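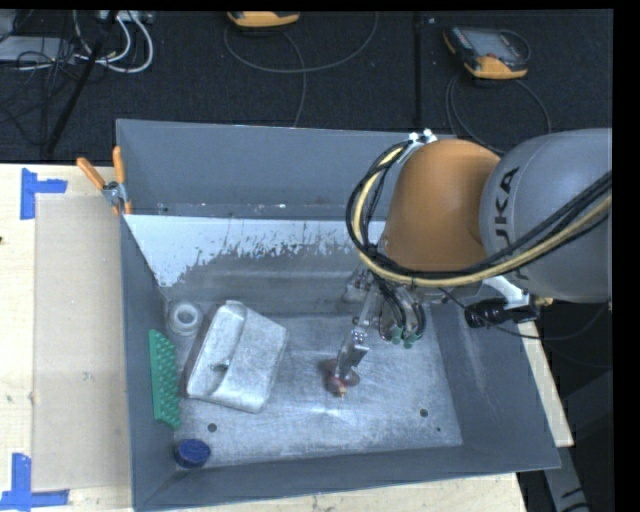
Lists home | Threads | Authors | Search | Subscribe

Last updated: July 2022

Storton Handling Users list
Subject: Re: Notes wanted from the Prisby open day
From: Alby Prendergast
To: list members

Marwa Soliman wrote:

> I could not get to the open day at Prisby and neither could Essam. We
> have a bin-picking job coming up in September with mixed moulded parts
> and I would like to know what was shown on the KUKA cell. In particular:
> was it one part type at a time or mixed, what gripper, how were the parts
> presented, and did anyone give a cycle time that was not taken from a
> brochure? Hazem says the bin was metal. Ours are all plastic totes, so
> that matters to us.
>
> Also, is Tazi still the planning software or have they moved on?
>
> Marwa

Marwa, all,

I was there for the morning session. Abdelkrim Badawi ran the cell and took questions. My notes follow, in the order of your questions.

Parts. Mixed, in one bin, no dividers. There was a large silvery-white moulding with a ridge along it, lying at an angle and taking up a good share of the left half of the floor. With it were a translucent ring, a long green strip covered in small bumps, a dark blue round thing like a cap, and a small glossy reddish-brown item with rounded lobes. The strip was standing against the left wall and the cap was in a front corner, and those are the two positions I would worry about. Abdelkrim said corners and walls account for most of their abandoned picks, and that they do not shake the bin to clear them.

Gripper. Mechanical, bare metal linkages, with an angled finger bracket. No suction was used in the session I saw. I asked about the bumpy strip and was told that they had tried a cup on it and given up. The tubes and cables are carried outside the arm in a thick bundle round the orange joint. I asked whether it catches. The answer was that the wrist rotation is limited in software to protect it, which costs them some approach angles near the walls. If you are quoting for deep totes, allow for that.

Presentation. Open-topped grey bin with sloping walls, on a light wooden table. Hazem is right about the metal: the floor of it is, and it is well scratched. There are a few holes in the floor as well. Bright spots from the lighting move about on the scratched surface, and the depth data suffers there. Matt plastic should be easier in that respect, though I would not promise it for black totes. An orange-handled spring clamp was on the rim at the back left. Blue tape marks the corners of a flat beige sheet on the table beside the bin. None of this is production fixturing and they did not claim it was.

Cycle time. They put up a log of 1,073 attempts and gave a mean of 12 seconds per pick, bin to release. That includes planning but excludes any retry. I asked for the figure with retries and Abdelkrim did not have it to hand. He has my address and I will post it if it arrives. The log was built up in runs of 50, with the parts tipped in by hand before each run. The largest moulding was dropped more often than the others, in transit and not at the pick. He put this down to the grip being taken on the ridge, well away from the centre of mass.

Software. Still Tazi for planning. The grasp selection is now Grovuser, version 4, which replaced their own scripts. The two exchange poses through a text file, and a fair part of the discussion afterwards was spent on that. Both pendants were on the floor behind the bin during the demonstration, cables included. I would want them on hooks before letting our apprentices near it.

Two things I did not find out: how long recalibration takes if the bin is knocked, and whether the rim is detected each time or assumed from a taught position. The second affects you more than us. Essam might ask, as he deals with them on the conveyor work.

There is a second open day planned at Prisby, same cell, with plastic totes if they can get the lighting sorted. Marwa, if you can send them a sample of your parts beforehand they said they would run them.

Alby

Previous message | Next message | Reply to list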